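Caderno de bancada, outubro de 2024
Projeto Uma, pipeline de percepção e replay para manipulação bimanual

Estado ao abrir

O reprocessamento dos episódios de setembro terminou durante a noite. De 17 episódios da tarefa do recipiente transparente, 5 foram rejeitados pelo filtro de consistência entre as duas garras. O critério continua o mesmo: distância entre as pontas dos dedos, calculada pelas duas trajetórias no referencial da mesa, comparada com a distância medida na imagem. Se a divergência passa do limiar em mais de dois trechos seguidos, o episódio sai.

A Rahel acha o filtro severo demais. Fui ver os rejeitados um a um antes de mexer no limiar. Em três deles o erro é de sincronização: os relógios das duas garras partem alinhados e vão derivando, e o erro só aparece no fim, quando as pontas já estão perto do objeto. Nos outros dois a trajetória da garra direita dá um salto no momento da aproximação. São problemas distintos e estavam caindo na mesma categoria do relatório. Separei em dois códigos de rejeição (SYNC_DRIFT e POSE_JUMP).

Salto de pose

Hipótese do Yuto: o SLAM perde features quando a garra desce sobre o tampo branco. Conferi o número de pontos rastreados por quadro e cai mesmo, mas a queda começa antes do salto. O que coincide com o salto é a entrada da segunda garra no campo de visão. Ela traz textura, bordas fortes e contraste, e se move em relação à mesa. O rastreador passa a apoiar a estimativa nela e no braço do operador.

Num quadro da aproximação se vê bem a proporção. O tampo ocupa o centro e a direita quase sem textura, fora a coluna de marcas escuras pequenas; a outra garra, a mão com as pulseiras e a manga tomam a parte esquerda. Ao fundo ainda há uma pessoa de máscara com o braço na borda da mesa, também candidata a feature dinâmica.

A máscara estática que usamos cobre apenas os dedos da própria garra. Não cobre nada que venha de fora. Além disso foi desenhada no espaço retificado, e a extração de features roda na imagem bruta, com a distorção toda. Nas bordas o erro de reprojeção da máscara é visível a olho. Ninguém tinha notado porque no centro ela encaixa.

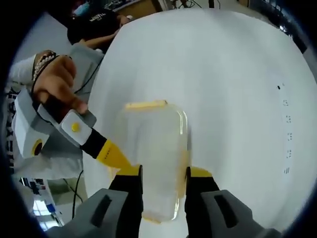
Alterações feitas

1. Máscara dos dedos redesenhada no espaço bruto. O arquivo antigo foi para a pasta de descartados, com nota.
2. Máscara dinâmica para a segunda garra, obtida por segmentação e dilatada antes da extração. Inclui mão e antebraço. Pessoas no fundo entram na mesma classe.
3. Peso menor para features fora da máscara mas com fluxo incompatível com a homografia do tampo. Testei rejeição dura primeiro; em alguns quadros sobravam pontos de menos e o rastreador reiniciava.
4. Correção de deriva por regressão linear entre os eventos de fechamento das duas garras. Só se aplica quando há eventos suficientes, senão o episódio continua com SYNC_DRIFT.

Segmentação do recipiente

Continua ruim. O plástico transparente deixa passar o branco do tampo e o modelo só acerta a borda superior, onde há uma faixa amarelada, e uns reflexos amarelos fracos na direita e embaixo. Os dedos têm pontas amarelas, e com o objeto entre eles a segmentação às vezes junta borda e ponta numa região só. O centroide é puxado para um dos lados e a pose de preensão sai torta.

Tentei limiar por matiz para separar a ponta da borda. Funciona num quadro e falha no seguinte, conforme o balanço de branco automático. Abandonado. Próxima tentativa: subtrair a ponta dos dedos usando a abertura lida da própria garra e um modelo geométrico simples, sem depender de cor. Fixar o balanço de branco fica anotado para as próximas coletas de qualquer forma.

Replay

Rodei o replay em simulação com as trajetórias novas. Os dois episódios com POSE_JUMP agora passam no filtro. Dos três com deriva, a correção recuperou um; nos outros não há eventos de fechamento suficientes para o ajuste. O limiar ficou como estava.

O planejador ainda acusa colisão entre dedos em trechos onde as pontas quase se encontram. O volume de colisão é uma cápsula com folga generosa, herdada da configuração da célula Bustum. Reduzir a folga só na ponta, manter no corpo. Antes disso, confirmar com a Rahel se o controlador de impedância aguenta contato leve entre os dedos.

Pendências

Yuto: rodar a extração com e sem o item 3 no conjunto completo e me passar as curvas de pontos rastreados.
Rahel: limite de força para contato entre dedos.
Eu: modelo geométrico da ponta; atualizar o esquema do relatório com os dois códigos novos, o parser antigo quebra se encontrar código desconhecido.
Em aberto: usar ou não as marcas do tampo como referência absoluta. Estão todas de um lado e, quando a garra se inclina, saem do campo.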